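Rulden Index - README

Last updated 16 Dec 2024. Maintained by Lensa Worku. Questions to the Datach tracker.

What this is

A table of household mending advice pulled from old newspaper columns, 3,696 rows, one row per tip. Each row has the tip as printed, a cleaned-up version, the kind of cloth it was meant for (if the column said), and a verdict on whether it holds up. Most don't hold up well. If you came looking for grandmother's forgotten secrets, you may be let down.

Where the rows came from

The bulk was typed in from the Rennie clippings, a set of scrapbooks with no page numbers and very few dates. Arnar Hedegaard did the typing and I did the checking. The scrapbooks were kept by someone who liked the advice, so the set leans toward tips that sound clever. I would not use it to say what people really did at home. It says what columnists told them to do, and columnists copy each other.

Files

tips.csv - the main table
cloth_terms.csv - old cloth names matched to current ones
dropped.txt - 335 rows we threw out, with the reason for each

Columns worth a warning

cloth_type: blank in a lot of rows. Blank means the column didn't say. Please don't fill it in by guessing from the wording, as an earlier version did, and badly.

verdict: one of "works", "harmless", "damages cloth", "can't tell". This is our opinion after trying a tip on scrap cotton and, where we had it, wool. We did not try silk. Anyone who treats this column as lab results is asking too much of it.

source_year: a guess in nearly every row. I argued for leaving it out and lost.

Known problems

Vinegar is in far too many rows. It is supposed to set dye, lift stains, soften wool and kill moths, and I have my doubts about all of it. The dye-setting claim gets "can't tell" because our scraps were modern cloth with modern dye - hardly a fair trial.
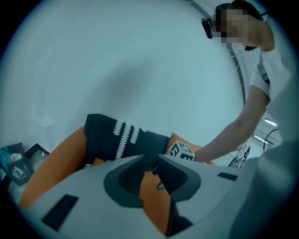 Does washing a patch before sewing it on make any difference?

It depends on the patch. New cotton often shrinks in its first wash and can pucker the cloth around it, so washing it first is worth the bother. A patch cut from an old shirt has usually done its shrinking already.

Near-copies are still in there. Two rows may differ by a comma and count as two tips. Arnar wrote a script to catch them in May, and it also caught plenty of rows that were not copies, so we stopped running it.

Changes in version 6

Fixed cloth names that had slipped down a row
Moved the darning tips out of "knitting"
Took the word "proven" out of the notes

Use

Free for any purpose. Send corrections with the row number and the wording you think is right. "This worked for my aunt" won't change a verdict.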